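Stukton Town Supporters Board > First Team > Should Murakami drop the captain?

Started by northbank_tia
November 16, 2020

I'll say what half the coach was muttering on the way back from Grandutier. Kravchuk can't keep starting. I love the man. I have his name on a shirt that no longer fits. But he got turned by their winger so often on Saturday's showing that I started to feel like I was intruding.

Murakami said afterward that Demyd "sets the tone." Fine. The tone was two goals down before I'd found my seat.

Okafor is sitting there with fresh legs and a left foot. What does he have to do?

Tia Inskip
Stukton Town, for my sins

---

paterson_end wrote:

He has to learn to head the ball. Femi is a lovely player to watch until it goes above his chin. We put him at center back in the cup in September and conceded from three corners. You were there, Tia. I remember the language.

Kravchuk is slow, granted. He was slow at 22. He reads the game and he shouts at people, and that back line needs shouting at more than it needs pace.

---

woka60 wrote:

Watched it at home on the stream, which froze for both of their goals and came back in time for our throw-in by the dugout. Best way to follow this team. Snacks on the good tablecloth, scarf on the radiator.
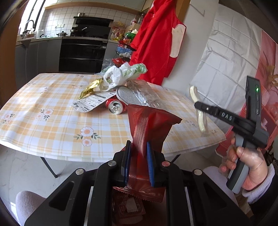
Half-time, 2-0 down

My view for what it's worth: the captain isn't the problem, the midfield is. They leave a hole in front of him the size of the club car park and then everybody blames the fellow standing behind it. Put Okafor in THERE. He can pass, and he never has to jump.

---

northbank_tia wrote:

woka, that is a better idea than anything I've heard from the bench since the summer, and I resent it.

paterson_end, the cup game was one bad night. If one bad night finished you off we'd have no squad and no manager.

---

bsepulveda wrote:

Can I be boring and defend the manager?

He took over a team that couldn't string two passes together, with a budget that wouldn't cover the bigger clubs' laundry. He's loyal to the players who dug him out of it. People call that stubborn when we lose and "building a culture" when we win. We won four on the bounce with Kravchuk in the side. I looked through this board for the thread demanding he be dropped during that run and it must have been deleted.

Begoña Sepúlveda
Away travel, ask me about seats

---

paterson_end wrote:

Begoña gets it.

---

gary_on_the_gate wrote:

Begoña doesn't get it. Four on the bounce against the bottom four. My niece's school side would've had a go.

Loyalty is for dogs and building societies. Pick the best 11. If the captain isn't in it, give somebody else the armband, it's elastic, it stretches to fit.

---

woka60 wrote:

Gary, you wanted Okafor sold last year. You started a thread. It ran to 16 pages.

---

gary_on_the_gate wrote:

I was misquoted.

---

woka60 wrote:

By yourself, in the title.

Anyway. I went back and sat through the second half again so the rest of you don't have to. Just a clear plastic lid on the tablecloth by now.

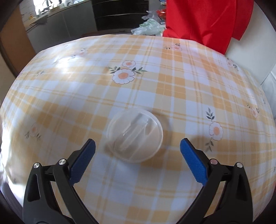
After the hour we moved to a back three and Kravchuk looked five years younger. He had somebody either side to do his running, he stepped out with the ball twice, and we nearly nicked one from the second of those. So if Murakami insists on picking him, and he will, then play three. It's the flat four that kills him. Their winger only had joy when he could get him out by the touchline, where Demyd has never been happy and never will be.

---

northbank_tia wrote:

I could live with a three. Who drops out, though? Please nobody say the kid on the right, he's the only reason my dad still comes.

---

bsepulveda wrote:

One of the strikers. We play two and I couldn't tell you what either of them did.

---

paterson_end wrote:

Oh, so now we defend our way out of it. We've scored once in the last three matches and the answer is fewer forwards. Marvelous.

---

gary_on_the_gate wrote:

For once I'm with paterson. Two up top and get it in the box. Worked in 2000.

---

bsepulveda wrote:

We were relegated in 2000, Gary.

---

gary_on_the_gate wrote:

We scored plenty on the way down.

---

northbank_tia wrote:

Right, I'm putting a poll up tonight: captain in a four, captain in a three, captain on the bench. One vote each, and yes Gary, I can see when it's the same person with two accounts.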